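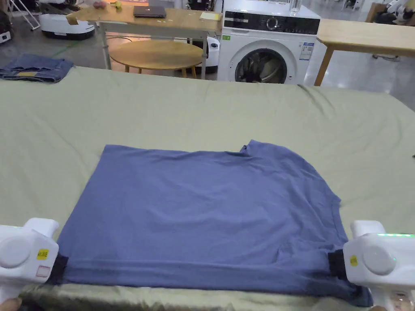 Hello again, and thank you for picking this up so quickly! I'm writing about the nomination form for the Wandstead Neighbor of the Year award, which has been giving our real estate office fits since the page was updated in January. I'm trying to put forward one of our agents, Khôi Thân, and the form keeps losing the supporting statement. The page lets you add one picture, and the one I attached (blue-gray T-shirt, partly folded, on a green sheet) goes through without any trouble, so I don't believe the upload is the problem. It's the words that disappear.

Steps so far, in the order I tried them:

Typed the statement straight into the box and pressed Save Draft. Came back after lunch and the box was blank, though Khôi's name and the picture were still there.

Pasted it in from my word processor. The counter said 1,478 characters, well under the limit, and then I got "Statement required" in red when I pressed Submit.

Tried a short version, 374 characters, no line breaks. That one saved! But it leaves out the whole story of the Busel Street tenants, and I'd hate for the judges to miss it.

Switched to the other computer at the front desk. Same result with the long version, same result with the short one.

Reply from support, October 27, 2025
Thanks for such a clear write-up. We can see 4 drafts under your account, and 2 of them have an empty statement. Could you try the long version again with the accent marks left out? Please don't submit the short one yet, as a submitted form can't be reopened.

Reply from nominator
I took the accents out of Khôi's name in the statement and it saved on the first try, every word of it. I'm so relieved! I would dearly like his name spelled properly when the judges read it, though (he's far too polite to mention it himself), so could you put the accents back on your end? I'll leave the draft alone until I hear from you.

Status: open, passed to Echeverri for the text field fix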